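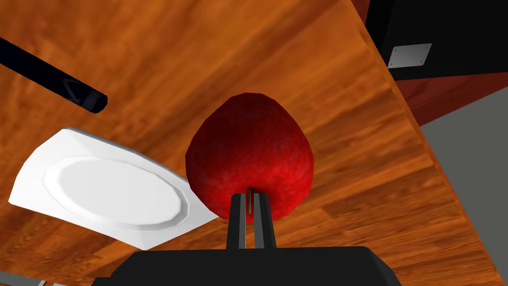
Red apple, timber tabletop, white plate off to the left.

Review: Flarnum hardwax oil on a tired old dining table

Posted 11 December 2021

Okay, so a few of you asked what I ended up putting on the dining table after all my moaning in July, and the answer is Flarnum, the satin one, in the squat tin with the lid that will take a chunk out of your thumbnail. I've now lived with it long enough to have opinions.

A bit of background. We bought the table second-hand from a bloke two suburbs over and it came with a thick, yellowing varnish that had gone cloudy wherever anyone had ever put down a cuppa. I'd already had a go at one end with a Vinier wipe-on poly, which went on beautifully and then showed every single scratch the kids made within a fortnight. You can't spot-repair that stuff, or at least I can't. So off it all came again. I hired a sander, ate a lot of dust, and swore I'd never do it a third time.

Maribel Nina from my Thursday-night woodwork group — it moves around, don't hold me to the night — put me on to hardwax oil. She's done her kitchen benches with the Desmet version and reckons it's the bee's knees, but the Desmet was out of stock everywhere I looked and the Flarnum was sitting on the shelf for $46. Sold.

Putting it on

Dead easy, provided you believe the tin when it says thin coats. I did 2 coats, left overnight in between, with a white pad in one hand and an old T-shirt in the other. You work a small puddle into the timber, wait a few minutes, then buff off everything that hasn't soaked in. And I do mean everything! I got cocky near the far corner and left a bit too much behind, and it stayed tacky for days. A rub with a fine pad and a clean rag sorted it, but I was in a foul mood about it at the time.

The smell is fine. It's a bit like a crayon box left in a hot car. I had the garage roller door up the whole time and it was gone inside a week. Please lay your oily rags out flat outside to dry and don't scrunch them up in the bin, they can catch fire on their own. Cor Brouwer, who runs our group, gives that speech every single time and I'm passing it on.

I used less than half the tin on a table that seats 6, top and edges, so there's plenty left for touch-ups and probably the hall stand as well.

The colour

It's sold as clear but it does warm things up a fair bit. Raw timber looks rather pale and chalky after sanding, and the first wipe of oil turned ours a proper honey colour and made the grain jump out. I love it. If you're after that washed-out Scandi look you'll hate it, and you'd want to look at one of the whitened ones. Do a test patch underneath, for heaven's sake.

Living with it

Water beads up nicely and wipes straight off. Red wine, left for an hour while we argued over a board game, left no mark. Soy sauce, no mark. Tomato sauce that dried on overnight needed a damp cloth and a bit of elbow grease. The one thing that did get it was a hot baking dish that I put straight down like a goose, which left a pale ring. I rubbed in a dab of oil with a cloth, buffed it off, and by the next evening I had to get down at eye level to find it. Try doing that with varnish.

It does scratch. Forks, Lego, the cat. But they're soft little scratches that sort of melt into everything else, and you can freshen up one patch without doing the whole top. I wouldn't use a spray cleaner on it, just warm water and a drop of dish soap.

What I'd grumble about

The lid, as mentioned. The tin says it's dry in 5 hours, and in our garage it wasn't even close. And the brush they sell alongside it is rubbish, it shed bristles all over my test piece, so save your money. If you need a decent light for spotting missed patches, I borrowed a Wurkow torch and ran it low across the surface, and that was the most useful thing in the whole job.

Would I buy it again? Yep, though I'd still like to try the Desmet side by side if it ever comes back into stock. Four and a half stars, with the half off for my thumbnail.

Next up is the hall stand, once I can face the sander.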